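Soft jaws, hard sell

I have had the Cellix two-finger gripper on the arm since last Thursday, and I still can't decide whether it is better than the one it replaced or just newer. 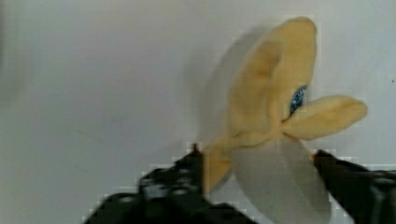

The claim that made me borrow it was on the second page of the leaflet: "handles soft and irregular goods without tuning". I've read that sentence, or its cousin, on every gripper I have bought in my working life. So I put the crate of soft toys next to the bench and did what I always do, which is 20 picks per object with the settings as they come out of the box, then 20 more after I've fiddled.

The plush banana is the one I trust most. It's fuzzy, it squashes, and the peel flaps stick out in directions that no grasp planner seems to expect. The old Torres gripper got it 14 times out of 20 untouched. The Cellix got it 15. Fiddled with, they both managed 18. I'm not going to draw a graph of that.

Where the Cellix does win is the hold once it has closed. With the Torres I'd often see a toy creep downwards during a fast swing — never far, but enough to spoil the place at the other end. I saw less of that this time. Haf Penry thinks it's the fingertip shape. I think it's the firmware pushing harder than the dial says, and I'd like to put a force gauge between the fingers before anyone calls it gentle.

The wrist camera is a different grumble. Ottó Antal talked me into the small Stituletti because it weighs next to nothing, and it does. It also sends back a picture so blocky that small print on anything is a lost cause, and the fingers smear whenever the arm is moving. You can drive by it. I wouldn't want to train anything on it without turning the compression down first, and the menu for that is hidden under "Network", of all places.

Price, then. The Cellix is 947 before you buy the mounting plate, and the plate is not optional whatever the shop page implies. For one extra banana in 20 that's a lot of money. Viktória Illés pointed out that the Torres needs its pads changed every few months and I always leave that out of my sums. Fair enough. I've put it in, and the gap is smaller, but it's still a gap.

It goes back at the end of April unless the 200-cycle run changes my mind. I've got that set up for tonight with the wrist speed at full, and I'll post the log as it comes, drops included.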